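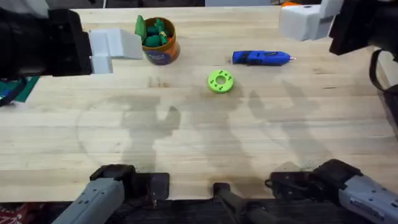 The Case for a Butcher-Block Worktable

By the Home Desk
Mar 24, 2019

A worktable in a family house rarely gets to do one job. It holds a repair in the morning, a school project after lunch and toys in between. The cup of play vegetables stays out because someone will want it again in an hour. The glue gun stays out for the same reason.

For years the usual advice was to buy a cheap folding table and throw a cloth over it. Plenty of people still do that. But more households are putting in a solid wood top, and the most common choice is butcher block in a light wood, oiled or left close to bare. Tovdale, a small shop that cuts tops to order, says hobby tables now make up a larger share of its work than kitchen counters. The shop started taking these orders seriously in July, after a run of customers asked for kitchen offcuts to use in spare rooms.

The appeal is easy to understand. Butcher block is made of strips glued side by side, so a long top stays fairly flat. It is heavy enough that it does not slide when you lean on it. It can be sanded. A drip of hot glue that lands on oiled wood can usually be lifted with a plastic scraper once it has set, and if it takes a little of the finish with it, you rub in more oil and leave it overnight.

A pale surface also makes small things easier to find. Green and orange plastic shows up well on light tan wood. Screws do too. On a dark walnut top the same screws can sit in plain sight for ten minutes while you look under the chair.

What it costs

A ready-made top in beech or birch, sized for one person to work at, starts at about $100 if you don't mind a few knots and some color variation between strips. Tovdale charges $457 for its standard made-to-order top, with the edges eased and the first coat of oil already on. Legs are extra. Oretti sells a steel trestle pair that suits most tops, and it can be folded away if the room has to take a guest bed.

At the high end, a full bench with drawers and a vise will pass $1000 quickly. Most people who use a table for crafts and light repairs will not need the vise.

Glue guns and where to put them

The hot glue gun may be the tool that most often ends up on a shared table, and it is the one that needs the most care. The metal nozzle stays hot well after the gun is unplugged. Many guns come with a small wire stand, and many of those stands are lost within a year. People then lay the gun on its side.

A better arrangement is a fixed place at the back of the table, with the nozzle pointing away from where anyone sits. A ceramic tile works as a rest. So does a square of silicone baking mat, which has the advantage that dried glue peels off it. Give the gun at least 15 minutes to cool before it goes in a drawer, and longer if it is a full-size model.

Cords matter more than people expect. If the outlet is on the front side of the table, the cord crosses the work and gets pulled. Put the power strip along the back edge or fasten it underneath.

Cups, not boxes

Toys and small parts do better in open cups than in lidded boxes, at least while they are in use. A child can see what is in a cup. Taller pieces stick up over the rim and can be grabbed without tipping the rest out. Play food fits this kind of storage well, the vegetables especially, and so do markers and paintbrushes.

Any sturdy cup will do. Abugri makes a line of wide-bottomed ones that are hard to knock over, though an old drinking cup does the same job for nothing. If you keep several on the table, choose different colors and give each one a single kind of thing. Labels are useful for the adults.

Odd printed parts

Homes with a 3D printer have one more category to deal with: the loose printed piece. Rings, clips, spacers and test parts collect on every flat surface. Some are waiting to be glued to something. Others were printed once to check a size and never thrown out.

Kirkico, which runs open workshop evenings, keeps a shallow tray for these and empties it once a month. Anything that has not been claimed goes in the bin for scrap plastic. The same rule works at home, although you may want to ask first.

Keep printed parts away from the glue gun when it is on. PLA, the most common printing plastic, softens at a fairly low temperature, and a thin ring resting against a hot nozzle will lose its shape.

Looking after the top

Wipe up water when you see it. Oil the top every few months in the first year, then when it starts to look dry. Use food-safe mineral oil if small children play there. Do the underside as well, at least once, or the boards may cup.

Scratches can be left alone. For deeper marks, sand along the strips with medium paper and finish with fine, then oil the whole top so the patch blends in.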